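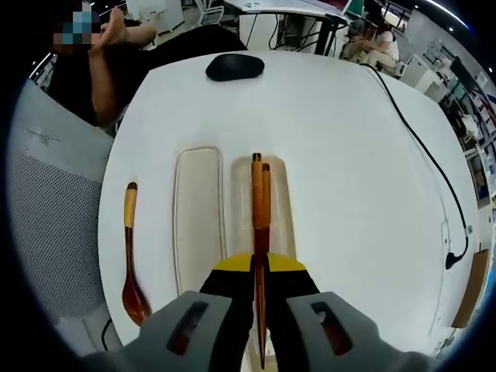
Kuster to Supply Reusable Tableware to Sondance Dining Halls

MAVAU, April 2020 – Kuster, a supplier of tableware to restaurants, schools and workplace cafeterias, today announced a supply agreement with Sondance, the operator of staff and student dining halls. Under the agreement, Kuster will provide reusable chopsticks, spoons and bowls to 60 Sondance locations, replacing the single-use utensils now offered at noodle, rice and soup counters.

The agreement runs for three years. Deliveries will begin in October, with the first sets going to dining halls in Mavau and the surrounding district. The remaining locations will be supplied in stages, according to a schedule agreed with each site manager.

The tableware belongs to the Derero line, which Kuster developed for kitchens that serve the same items many times a day. The line consists of 308 articles, including chopsticks in two lengths, soup spoons, rice bowls, serving trays and lidded storage cases. Sondance has selected a smaller range for its own use and will be able to order replacement pieces one at a time. The minimum order for chopsticks is 100 pairs.

"Our customers have told us for some time that they would like to eat with proper utensils," Sondance said in a statement. "The change also means that our kitchens will no longer have to store and throw away large numbers of cartons. We looked at several suppliers and chose the one whose replacement terms suited the way our dining halls work."

Kuster will be responsible for delivery, staff instruction and the collection of worn pieces. Each dining hall will receive a printed guide on washing, drying and storage. Lacquered items should be washed soon after use, dried fully and kept out of direct sunlight. They are not to be left soaking overnight. Sites without enough drying space may request additional racks under the same agreement.

Single-use utensils will remain available on request for takeout orders. Meal prices will not change as a result of the agreement.

Financial terms were not disclosed.

About Kuster
Kuster supplies tableware, serving equipment and storage products to commercial kitchens. The company has its head office and main warehouse in Mavau.

About Sondance
Sondance operates dining halls and coffee bars for employers, colleges and public institutions.

Media inquiries should be directed to the Kuster press office in Mavau. Product samples and the current Derero catalog are available to trade publications on written request.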